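Questions about joining the Rorkirska roleplay, collected from the sign-up thread. Read these before you post a character sheet.

**Do I need to have played in Tritow first?**

No. Tritow was the previous game and its story is closed. A few old characters have carried over, but their players will fill you in.

**How many characters can I have?**

Two to start with. Once you have 15 posts in the main story you can ask for a third.

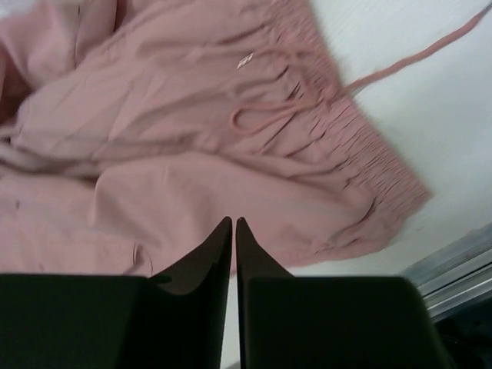

**How long should a post be?**

Around 200 words is normal. One-line replies are fine during a fight or a quick conversation. Please don't post twice in a row unless the other player has agreed to it.

**Can my character use magic?**

Yes, if they were born in Erkero or trained there. Everyone else has to buy charms at the market, and charms work once. Put the name of the charm in your sheet.

**What year is it in the story?**

It is the year 766, early spring. The river crossing is still closed, so nobody can travel south until the moderators post the thaw.
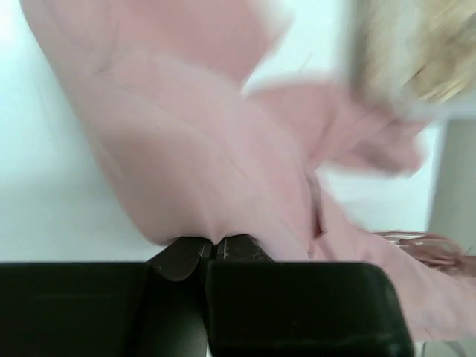 **Who or what is Mạch?**

Mạch is the ferry keeper and is played only by moderators. You can talk to Mạch in any river scene, but you can't write lines for the character.

**Can I kill another player's character?**

Only with written permission from that player, posted in the planning thread. Injuries need permission too if they last longer than one scene.

**I have to be away for a while. Will I lose my character?**

Post in the absence thread and your place is held for a month. After that the character is moved to the inn and can be picked up again whenever you come back.

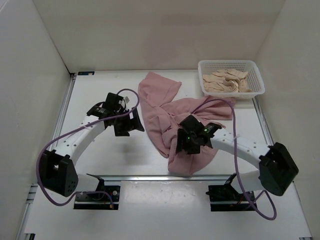 **Is there a limit on money or items?**

Your purse can't go over 999 coins. Anything above that has to be spent or left at the bank in Erkero.

**Who approves new sheets?**

Shanti Awasthi reads them, usually in the evening. If yours has been waiting more than three days, reply to it once so it moves back up the list.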